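Judorley Tabletop Refinishing Kit

Matte finish for kitchen and dining tables. Water cleanup, low odor. One kit does one table, two coats.

In stock. Ships from our Sutter warehouse.

What's in the box
Judorley matte topcoat, 1 can
Foam roller and 3 spare sleeves
Sanding sponge, medium and fine
Tack cloth
Stir stick
Instruction card (large print now, thanks to everyone who complained)

Colors
Pale sage, Oat, Slate, Barn white, Clear. Sage and Oat look lighter on the can lid than on the table. Order a sample card if your not sure. Card is free with any kit, just add it to the cart.

What it goes on
Bare wood, old paint, old varnish if you sand it first. Laminate needs the Ornar bonding primer underneath, sold separately. Not for glass. Not for cutting boards or anything you eat straight off of.

How to use
Wash the table with dish soap, rinse, let it dry overnight.
Sand with medium, then fine. Dull all over is what you want. Shiny spots will peel.
Wipe with the tack cloth.
Stir the can. Don't shake it, you get bubbles.
Roll thin, long strokes, same direction. Edges first.
Wait 3 hours. Second coat.
Light use after a day. Full cure takes 10 days, so no hot pans, no wet cloths left sitting, no tablecloth till then.

Cleaning and care
Damp cloth, mild soap. No bleach, no scrub pads. Matte shows rubs and smudges more than gloss does, mostly the greasy kind, and most of that comes off with warm water. Scuffs that stay can be touched up with leftover topcoat on a foam sleeve, feather it out wide. Use coasters. Put felt or rubber feet under anything made of wire, dish racks especially, they scratch when you drag them.
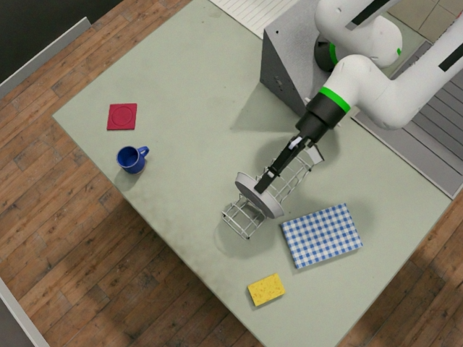 Customer notes
"Did my mother's old kitchen table in one weekend. Second coat went on way easier than the first. Wish I had bought two cans, wanted to do the chairs." Myung-ja Joo

"Good stuff but read the part about sanding. I skipped it in one corner and had to do that corner over." Yvonne Lockwood

Shipping and returns
Orders in by 3 pm go out same day. Free shipping over $100. Unopened kits can come back within 13 days, opened cans can't. Dented can? Send us a picture before you open it and we'll send out a new one.
No shipping in freezing weather to unheated drop boxes, the topcoat is ruined if it freezes.

Goes with
Ornar bonding primer, quart
Jitero felt pads, sheet of 100
Judorley leg and apron paint, same five colors (Slate back in June)

Questions, use the contact form and put the color and order number in the subject line. We answer faster that way.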